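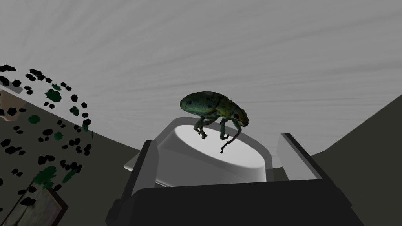
The Slow Work of Keeping Grain

Safta Sârbu starts at the bottom of the bin. The hatch at the base of the north silo at Galtstead opens onto a crawl space with a perforated floor overhead, and she spends the first part of every inspection on her back with a flashlight, looking for fines that have sifted through the perforations. Fines are the dust, broken kernels and bits of chaff that travel with harvested wheat. They pack together, block airflow and give insects an easy meal.

"If the floor is dirty, the numbers upstairs don't mean much," she says.

Galtstead is a mid-sized storage site on the rail line east of Patley. It has 12 steel bins, a flat warehouse used in heavy years, and a dryer that was rebuilt in February. Sârbu has managed quality there for nine seasons. Her job is to take in wheat that is alive, in the sense that each kernel still respires, and hold it until a miller wants it. In a good year that takes four months. In a poor one it can take 14.

Stored grain loses value in three main ways: it heats, it molds, and it gets eaten. The three are connected. Insects give off heat and moisture as they feed. Warm air rises through the grain mass and cools near the surface, where it drops its moisture, and the damp layer then supports mold. A crust forms. By the time a worker can smell the problem from the roof hatch, the affected pocket may be several feet across.

The insects that matter most are small. Grain weevils chew a hole in the kernel, lay an egg inside and seal the opening with a plug. The larva feeds and pupates out of sight, and the adult cuts its way out. A sample of wheat can look clean on a sieve and still carry a full generation. This is the main reason visual inspection alone was dropped from the Galtstead protocol, although the sieves are still used on every incoming load.

Temperature does most of the work of control. Weevils breed quickly in warm grain and slow down as it cools. Below 60 degrees Fahrenheit reproduction is close to a standstill, and the site treats that figure as its first target after harvest. Wheat often comes off the truck well above it. On the hottest intake day of the current season, one load was probed at 105 degrees and went into a bin by itself.

Cooling is done with fans. Outside air is pushed up through the perforated floor, and a cooling front moves slowly through the mass from bottom to top. The front has to be carried all the way through. An operator who shuts down the fans with the front halfway up leaves a boundary between cool and warm grain, and moisture collects there. Sârbu logs fan hours by bin and doesn't accept a cycle as finished until the top sensor cable reads within three degrees of the bottom.

The arithmetic of airflow is less forgiving than it looks. Doubling the depth of grain more than doubles the pressure the fan must overcome. Small-kernel crops resist air more than large ones, and a bin filled from a single central spout will have a dense core where the fines have settled. Air takes the easier path near the walls. The core stays warm.

The common remedy is coring. After filling, a portion of grain is drawn from the center of the bin, which pulls the densest column out and leaves an inverted cone on the surface. The removed grain is cleaned and returned or sold early. Galtstead cores each bin twice. The material from the first pass has held as much as four times the fines of the bin average, according to the site's own records.

Monitoring has changed more than the fans have. Until six years ago, Sârbu read cable temperatures from a handheld meter plugged in at the base of each ladder. The site now runs a Gamow controller that polls the cables every hour and compares inside readings with outside air. It starts a fan only when the air is cold enough and dry enough to be useful. In the first full season, fan run time per bin fell to 445 hours from 700, mostly by cutting out humid nights when the old timers would have run regardless.

The controller has limits. A temperature cable reads the grain within a foot or two of each sensor, and grain insulates well, so a hot spot between cables can develop for weeks without showing. Carbon dioxide sensors in the headspace are a partial answer. Both mold and insects release the gas, and fan exhaust carries it up from anywhere in the mass. A rising reading says something is active. It doesn't say where.

For that the site relies on probe traps, which are perforated tubes pushed below the surface. Insects moving through the grain fall in and can't climb out. Traps are pulled once a week in warm months and every second week in winter. Species are recorded separately. A beetle that feeds on mold points to a moisture problem. One that develops inside sound kernels points to an infestation that may have come in with the grain or survived in residue under the floor.

Fumigation remains available and is treated as a failure of the earlier steps. It requires a sealed bin, licensed applicators and enough time at concentration to reach the stages protected inside the kernel. Short or leaky treatments kill adults and leave the young, and they select for resistance. Sârbu has fumigated twice in nine seasons. Both cases traced back to a bin that had been filled over old grain.

Soriano, the milling company that takes most of Galtstead's hard red wheat, pays on protein and moisture and rejects on live insects. The contract allows none in the sample. A rejected railcar has to be returned, treated and resampled, and the freight is charged to the seller in both directions.

Cleanout therefore gets more labor than any other task on the calendar. Crews sweep walls, ladder brackets and door frames, vacuum the unload auger, and lift floor sections on a rotating schedule. Weeds are cut back from the pads. Spilled grain under the conveyor transfer points is picked up the same day.

Sârbu backs out of the crawl space and writes the bin number and the time on a card wired to the hatch. The north silo has a light band of fines along the auger trench. She marks two floor sections to be lifted before the next fill and moves the ladder to the bin beside it.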